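24 Mar 2026
by the Tamwood laundry nerd

I finally made it to the Kosero open day, and my feet are still sore! I'd had it on my calendar since November, when they put out that first short clip of the arm folding a dish towel (badly, but I loved it). Kosero is the little robotics outfit that moved into the old Tveit building on the edge of Tamwood, and they make a household arm called Clemine.

I got there early and there was already a line. They told us at the door they'd had 82 people sign up, and I'm pretty sure every one of them brought a kid. You got a sticker and a cup of very strong coffee and then they took us through in small groups.

The first stop was a talk, and I'll be kind and say it was long. The speaker said they want Clemine to have done 1000 loads by the end of the year, and they were at 138 as of that morning. I liked that she gave us the real number. Then somebody's toddler started yelling "robot! robot!" and she took the hint and let us go see the laundry demo.

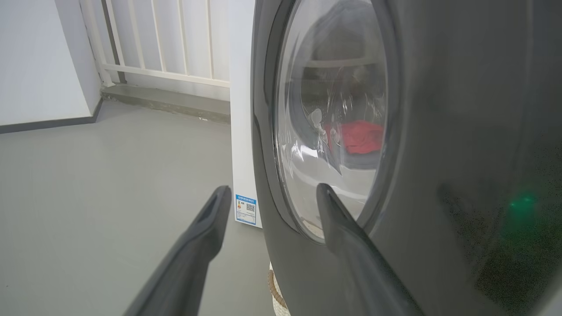 I stood there for two full rounds of it, which meant I missed the folding table completely. It's so slow! I mean that in a nice way – you find yourself leaning forward and sort of willing it along, like watching a kid tie their shoes. The man next to me kept whispering "come on, come on" the whole time. I asked one of the engineers what the hardest part of laundry is and she said wet socks, no hesitation. They stick to the drum, they stick to each other, and they all look the same to Clemine. Same here, to be fair.

My one gripe is that I couldn't get a straight answer on price. I asked twice and got a smile both times. I'd also like to know how loud it is in a small apartment, as the room was so noisy that I couldn't tell.

They're planning another one in the fall and I'll be going – with better shoes, and I'm heading for the folding table first.

12 shares | 2 comments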